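Last updated 13 October 2019

Bread, Buses and the Price of a Loaf: How People in Tollovbridge Buy Their Bread
Final report for the Local Studies project

Why I picked this subject

My grandmother bought bread every morning of her working life, and she could tell you who was in line ahead of her and what they were having for supper. When I moved to Tollovbridge for college I noticed that I was buying one sliced loaf every week or so from the supermarket, putting half of it in the freezer, and never speaking to a soul about it. It made me wonder if everybody in town had gone the same way, or if it was only students, who are not known for their good habits around food.

So when our class was asked to choose a subject "that can be studied on foot," I didn't have to think for very long. I wanted to find out where people here get their bread, how far they go for it, and what they would miss if the last of the small bakeries closed. I should admit right at the start that I love bread and was never going to be neutral about this.

The town and its bakeries

Tollovbridge has three places that bake on the premises. Coughlan is the oldest and sits at the bottom of the hill by the bus station. Drinberg is up near the hospital and does a great deal of rye and seeded bread, and the third is the in-store bakery at the supermarket on the ring road, where the dough comes in frozen and is finished in the ovens behind the counter. (They were perfectly open with me about this, and I will say that the smell is still wonderful.)

There used to be more. The old trade directories in the town library list bakers on nearly every street that leads off the market square, and a couple of the buildings still have the wide side doors where the carts were loaded. One is now a phone repair shop and another is somebody's very handsome living room. I spent a whole afternoon walking around with photocopied pages looking for them, which was far more than the project needed, but I don't regret it.

How I did the survey

I wrote a short questionnaire on one side of a sheet of paper. My first version was much too long – it had a whole section on sandwiches – and after trying it on my roommates I cut it down to 5 questions. They were: where did you buy your last loaf, how did you get there, what did you pay, how much of it do you expect to throw out, and is there anything you would like to tell me about bread. The last one gave me the best material by a mile.

I collected answers all through September, mostly at the bus station, the library steps and the supermarket parking lot. I ended up with 120 completed sheets. People were very kind, and a surprising number wanted to keep talking after the pen was back in my pocket. I typed everything into a spreadsheet in the evenings, which took longer than the asking did, partly on account of my handwriting when it rains.

I also kept a bread diary for my own household, and asked at both small bakeries if I could come and watch the early shift. Coughlan said yes. I arrived while it was still dark and was given an apron and a job folding boxes, and I came away with a proper respect for anybody who does that six mornings a week.

What I found

Exactly 50 of the people I asked had bought their last loaf from the supermarket. That was the largest group, and I had expected it to be larger. The rest were split between the two bakeries, the corner stores and a small but very proud band who bake at home. One woman had given up on loaves altogether and lived on crackers, and she wished it to be recorded that she was doing fine.

The thing that made the most difference was the bus. People who changed buses at the station bought from Coughlan almost without thinking about it, and several told me they had picked it up as a habit when the stop was moved closer to the door. People who drove went to the ring road. Hardly anyone said they had chosen their baker by price, even though many of them thought the small bakeries were expensive. When I compared what they had paid by weight, the gap was a good deal smaller than they guessed, and for plain white bread it nearly disappeared.

Waste came out differently from what I had assumed. I was sure that the sliced bread would be thrown out most, and instead it was the big crusty loaves, bought with good intentions and gone hard by the third day. Several older people told me what they do with the ends: bread pudding, crumbs in a jar, soup. I have tried the soup and will be making it again.

Putting the numbers together

I am not a natural with spreadsheets, so I booked time in the Goturen building, where the college has the good printers, and where the staff at the help desk will sit down with you if you ask nicely. They showed me how to sort the sheets by the way people had traveled, and that was the moment the pattern with the buses jumped out at me. Before then I had been sorting by age and getting nowhere.

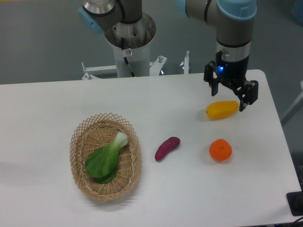 I printed a large map of the town and marked each answer on it with a colored dot, one color for each kind of shop. The dots for Coughlan run along the bus routes like beads, while the supermarket dots are spread over the newer streets where there is hardly a bus at all. Drinberg has a tight little cluster near the hospital and then a few dots miles out, belonging to people who grew up with rye bread and will travel for it. My total word count at this stage was 2210 and I had not yet written a thing about flour, so the section on flour was dropped.

What I would do differently

I would ask in the early morning as well as the afternoon. The people who buy bread before work were mostly missed, and from what I saw at Coughlan there are a lot of them. I would also put in a question about who in the house eats the bread, as opposed to who buys it, because so many people said they were buying for a neighbor or a parent. And I would use a clipboard with a plastic cover.

I would have liked to spend a morning at Drinberg too. They were short-handed when I asked and quite reasonably didn't want a student underfoot, but they did answer a list of questions by letter, in lovely handwriting, and the letter is in the appendix along with the questionnaire and the map.

My thanks go to both bakeries, to the library, and to everyone who stopped in the wind to talk to me. I now buy a half loaf at Coughlan on my way home, twice a week. The woman at the counter has started putting it aside for me.

Comments

ryefan: Lovely read. I am one of the far-off dots for Drinberg! It's two buses each way and I take a book.

hilltop_reader: The side doors on the old bakeries were for flour deliveries as well as the carts. My uncle's family lived over one of them. Would you put the directory pages up, if the library doesn't mind?

mapleandsalt: Please could we have the soup recipe. I have half a sourdough here you could knock a nail in with.

ryefan: Seconding the soup.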